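Mekel cell notebook
December 28, 2018, posted by the Ilstead bench
2 min read

Back on the gripper today! Counter says 724 hours since we fitted these fingers in November, and Ristić's sheet wants a look at 700, so I'm a bit late (my fault). Homed it, closed it slowly, checked the tips. The right one sits a hair higher than the left.
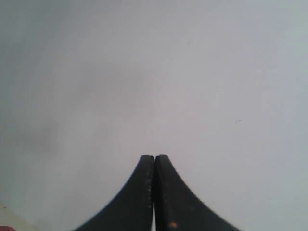 I backed the grip force off to 578 on the Gamudden controller and ran 5 slow closes. No alarms. I still want to shim the left side, but the thin shims are in the other building, ugh.

Also went over the reach for the table items, hammer first because it's the awkward one.

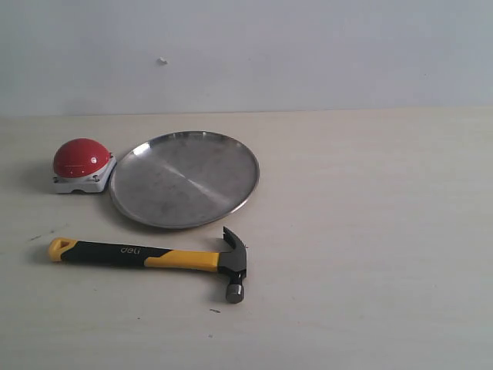
Table layout: stop button, steel plate, deli claw hammer.

To do: order shims, redo the wrist camera offset, wipe the pads.

We use cookies to keep you signed in. OK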